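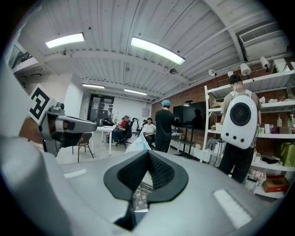 ok thread on handheld gripper rules bc I keep getting asked and I'm on a train with 23% battery

we wrote ours at Raltisley after a bad August. lost about 3000 demos. all of them fine to look at, none usable

rule 1. tags on the fingers get checked every session. corner lifting = stop, swap it, recalibrate. do not press it back down with your thumb. I know you want to

rule 2. same pad both sides, same wear. we log pad changes on the sheet, initials and time. Algirdas Grīnberga got us doing this and he was right, annoying

rule 3. wipe the lens before every block of 50. not when it looks dirty. every block

rule 4. open and close the gripper fully at the start of each take. slow. the width calibration leans on it and people rush this one the most

rule 5, people. everybody in the room signs before the first take, incl whoever is just sitting there waiting for a ride. wide lens gets way more room than you think. visitors too. if someone says no, they go out of the room or you dont record. no blurring it later as plan A

rule 6. lights. whatever is on at the start stays on to the end. write down which ones. Dustska site kept flipping a row off at lunch and we had two datasets in one folder

rule 7. screens off or showing nothing private. papers on doors count too, go read what's taped up before you start

rule 8. 40 min then hand the thing over. wrists. Heiskanen lets people go an hour and you can see the grip get sloppy in the data

rule 9. bad take? mark it bad, keep it. dont delete on the spot. deleting is somebody elses job and they do it later with coffee

still arguing about bags and stuff on the floor. Tandholm says clear everything, I say leave the room how people use it but keep the walking path clear. no rule yet

someone asked for the sheet, its one page, will post Saturday if I remeber. reply here so I can find you

oh and charge the spare. should of been rule 1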